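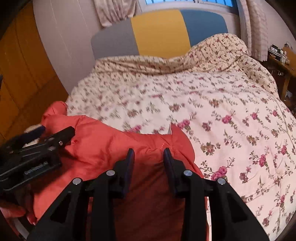

Figura 2. Colcha floral espessa sobre a cama, com um casaco acolchoado vermelho estendido por cima.

3.2 Camadas têxteis e temperatura do quarto durante a noite

Na secção anterior foi descrito o estado das paredes e das janelas nas habitações de Undville. Passamos agora a um aspeto que a literatura sobre conforto térmico trata com menos atenção: os têxteis que os moradores colocam sobre a cama durante os meses frios. A amostra é composta por 53 habitações, todas construídas antes do ano 2000 e sem aquecimento central. Os moradores preencheram em fevereiro um diário do sono, no qual indicavam as peças usadas em cada noite, a hora de deitar e a sensação térmica ao acordar.

A categoria «colcha» mostrou-se mais difícil de definir do que se esperava. No questionário inicial, a palavra servia para peças muito diferentes, desde uma coberta fina de algodão até uma manta com enchimento pesado. Adotámos por isso a distinção proposta por Rees entre camadas de cobertura, que têm função sobretudo decorativa, e camadas de retenção, que contêm ar entre dois tecidos. Uma colcha espessa pertence em geral ao segundo grupo, mesmo quando o morador a considera um objeto de decoração e a retira antes de dormir.

Também o vestuário exterior entra nesta análise. Um casaco pousado na cama durante o dia (Figura 2) não foi registado como camada noturna, salvo quando o diário o indicava de forma expressa. Esta regra exclui provavelmente alguns casos de uso real, mas pareceu-nos preferível a uma interpretação feita pelos investigadores. Nas entrevistas, várias pessoas mostraram certo embaraço ao falar deste hábito, e uma moradora pediu que a sua resposta fosse anotada apenas como «manta». 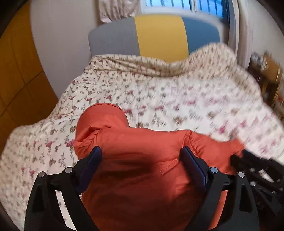

O enchimento das peças acolchoadas levanta ainda outra questão, a da compressão. A resistência térmica de um material deste tipo depende em grande parte do ar retido entre as fibras, e diminui quando a peça suporta o peso de outra. A ordem das camadas tem assim importância: uma manta de lã pesada, posta em cima de um edredão leve, pode anular uma parte do benefício que este oferece. O diário pedia que as peças fossem anotadas de baixo para cima. Nem todos os participantes seguiram esta instrução, e os registos sem ordem clara foram retirados do cálculo da resistência total – continuam, porém, incluídos na análise da sensação térmica.

A temperatura do ar foi medida com registadores Skultik, colocados à altura da almofada e afastados da parede exterior. Depois da limpeza dos dados, feita no programa Rareo, ficaram disponíveis 3000 leituras noturnas completas. As leituras interrompidas por falta de bateria não foram substituídas por valores estimados. A codificação dos diários esteve a cargo de Ffion Pugh, que não teve acesso às temperaturas antes de terminar o seu trabalho.

Os resultados indicam que os moradores acrescentam camadas com atraso em relação à descida da temperatura. A mudança acontece muitas vezes na segunda ou na terceira noite fria, e a camada adicional permanece na cama quando o tempo já se tornou mais ameno. Este comportamento é mais visível nas pessoas que dormem sozinhas. Entre os casais, a escolha parece resultar de uma negociação, e os diários dos dois parceiros nem sempre concordam quanto à sensação ao acordar. Na secção 3.3 examinamos estas divergências com mais detalhe.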